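Home | Reviews | Workspace | About

The Mustberg table, after a summer of hard use

I bought the Mustberg in July to replace a desk that wobbled whenever I typed, and I love it! It's big, it's plain white, and it doesn't move. Lurkden wanted 383 dollars for theirs (and the Arnine was even more), so I expected to be settling. Nope. Assembly took 40 minutes, with one bolt that fought me. Coffee wipes right off, and so does red marker if you get to it the same day. My only gripe is the feet, which scratch a wood floor unless you add felt.

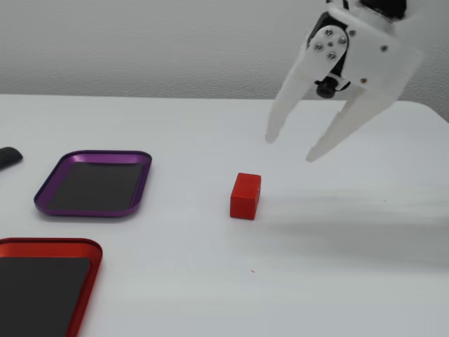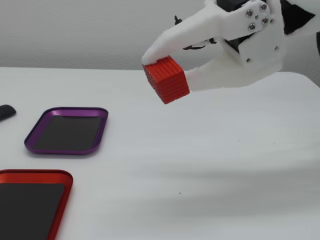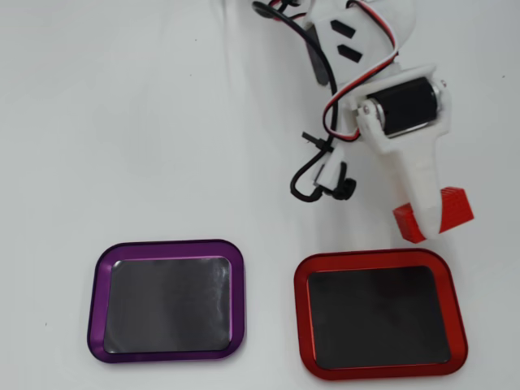 Filed under: Desks & Tables

Comments

Xavier: Does the top sag in the middle? Mine has a heavy printer on it.

Nandini Thampi: Not so far, and I lean on it all day.

Xavier: Great, ordering the long one.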